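Flirar under-desk drawer, 29 days in

4 April 2019

I bought the Flirar drawer because my desk has no storage and I was tired of hunting for pens. It is a shallow steel drawer that hangs from the underside of a desk on two runners. I paid full price at Gondal, and the store delivered it to the house.

In the box you get the drawer, the two runners, 14 wood screws and one folded sheet of instructions. The sheet is drawings only. The third drawing shows the left runner the wrong way around, so go by the letters stamped on the metal. They are small but correct.

Your desktop needs to be thick enough for the screws. Mine was fine. I marked the holes with a pencil, drilled pilot holes and had both runners up in less than an hour, lying on my back for most of it. A second person to hold the far end would have helped.

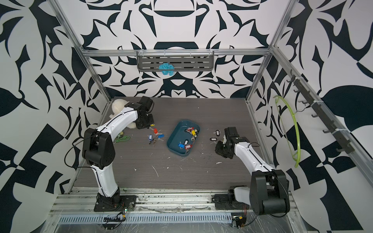

The runners are the best part. They pull out smoothly and stop firmly, and the drawer does not tip when it is fully open. I keep a stapler, a tape dispenser, spare keys and a stack of index cards in it. Nothing has bent or sagged.

The finish is not as good. The front edge is painted well, but the inside has a thin coat that scratched the first week. If you care about that, cut a piece of shelf liner to fit. The inside is 13 inches wide, narrower than the listing made me expect, and a sheet of letter paper only goes in one way.

It is also loud. Pens roll to the back every time you close it. I put in a cheap divider tray from Larkesar and that fixed most of the noise.

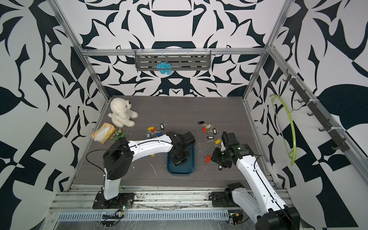

Will it fit under a desk that already has a center brace?

Only if the brace leaves enough room for both runners and the drawer between them. Measure from the brace to the inside of the leg before you order.

I had a Trokano drawer on my old desk, the kind that sticks on with adhesive pads. It cost less and took five minutes to put up, and it fell down in May with everything in it. The Flirar is more work and leaves holes in the desk.
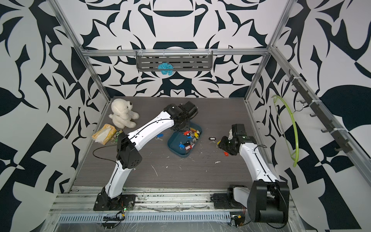

Knee room is the other thing to think about. I lost a couple of inches and had to lower my chair one notch. With a chair that has fixed arms, check that the arms still clear the drawer front.

There is no lock, and no place to add one. Returns at Gondal are free if the screws are still sealed in their bag, so do your measuring first.

4 out of 5. I would buy it again for this desk, with the liner and the tray in the same order.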